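I picked laundry for my project because I'm bad at it. At home we have one big basket, everything goes in, and at some point somebody (not me, usually) sits down and sorts it all out. My question was simple enough: where does the time go when you fold a load of washing? Is it the folding, or all the faffing about before the folding?

I thought I knew the answer. I'd have bet my lunch on the folding!
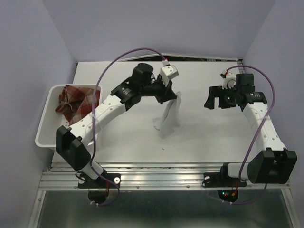

*Report and notes by a student at Bustonley, handed in 23/01/2021*

## What I mean by "faffing"

A cloth that comes out of a bin in a crumpled lump doesn't tell you much. You can't see the corners, you can't see which edge is the hem, and if you pick it up by one corner it just hangs there in loose folds. So before you can fold anything you have to find a corner, then find a second corner that belongs with the first one, and then get some tension between the two. I called all of that "finding" in my notes and everything after it "folding".

My first go at the notes was a mess, by the way. I tried to write down every single thing (pick up, shake, turn, put down, pick up again) and I couldn't keep up. I threw those pages away and started again with just the two headings, plus a third one for "gave up and started over", which got used more than I'd like.

## The timings

I added up all the seconds over the whole project, which ran from November, and it came to 3,000 for finding and folding together. Of those, 2,267 were finding. I honestly checked the adding up again as it looked so lopsided, but it came out the same. The first batch of cloths were all plain ones from the Flolik multipack, and the second batch was whatever was in the cupboard, 34 cloths in all.

Plaid cloths were easier for me than plain ones, which I hadn't expected. I think the lines help. If you've got a check pattern you can see straight away when it's twisted, and you can follow a stripe along with your eye until you hit an edge. With a plain pale cloth on a white table you haven't got any of that, and I kept grabbing a bit of the middle thinking it was a corner.

## The second corner

Getting hold of the first corner is fine. It's the second one that eats the time, and I spent a lot of the project trying different ways of getting to it. The best was sliding along the hem. A hem is thicker than the rest, so once you've got it you can run along it to the end and there's your corner, no guessing needed.

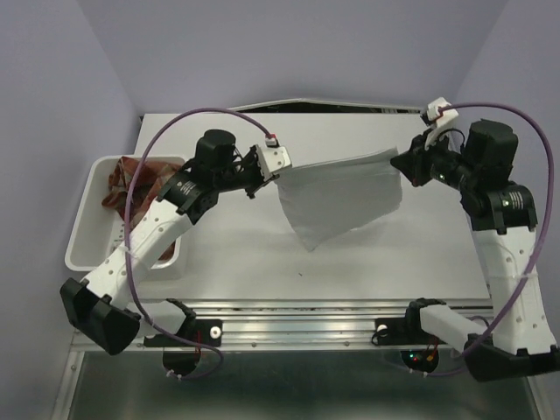 Once there's a hand at each end you give it a gentle pull so the top edge goes tight, and the rest mostly sorts itself out by hanging. I say mostly! Bigger cloths still trail on the table and you have to lift them higher than feels sensible before you lay them down.

## What I'd change

I'd use the same size of cloth all the way through. Mine varied, and I can't say how much of the difference between batches was down to size and how much was down to pattern. I'd also put a dark sheet on the table for the pale ones and see if the finding time drops. My cousins over in Lurkton have offered theirs, so I might do that one in the holidays, along with towels.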